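Refurb office towers, worth it or not?
Page 2 of 6

slowfuse
Still not sold. Craddock wants $196 for a tower that came out of some office, and the listing says "fully tested." Tested how? It boots? My toaster boots.

Gorklow_Pete
I've bought two from Craddock and both are running. $196 with a warranty beats $78 from a stranger with no returns.

slowfuse
Two is luck. What does the warranty cover? I read it and the power supply is excluded, same as the fans. Those are the parts that die.

mintybracket
The $78 ones on Trorkden are mostly bare, so read the listing twice. No processor and no memory means you're buying a case, a board and a power supply. Towers at that stage, socket open:

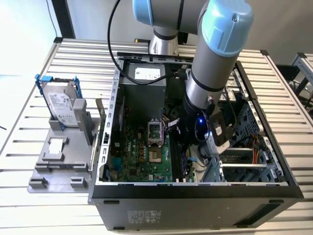
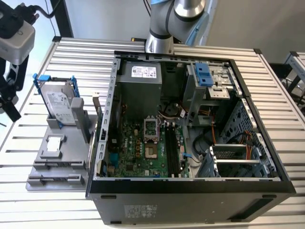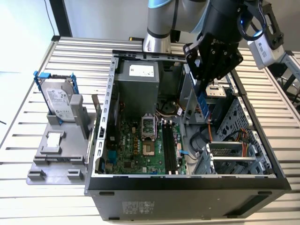 Price up a chip and memory before you call it a bargain. Also ask the seller for a close shot of the socket pins. If they get weird about it, walk away.

slowfuse
A close shot of whose pins, though? Sellers reuse pictures all the time.

halfpint_dan
Ask them to put a note with your user name next to the socket. Worked for me on Trorkden, took until Wednesday to get a reply but I got it.

Gorklow_Pete
You guys are doing detective work to save the price of a dinner. Buy the one with the warranty.

mintybracket
Pete, the warranty that skips the power supply?

Gorklow_Pete
Fine, it skips the power supply. Mine haven't failed.

slowfuse
"Mine haven't failed" is what everybody says in June. Has anyone tried Grokau? Their grading chart has 6 levels and I can't tell the difference between the middle ones.

halfpint_dan
Bought a monitor from them once. It was graded "very good" and had a scratch right across it. Never tried a tower.

slowfuse
Great. Keeping my old one another year, then.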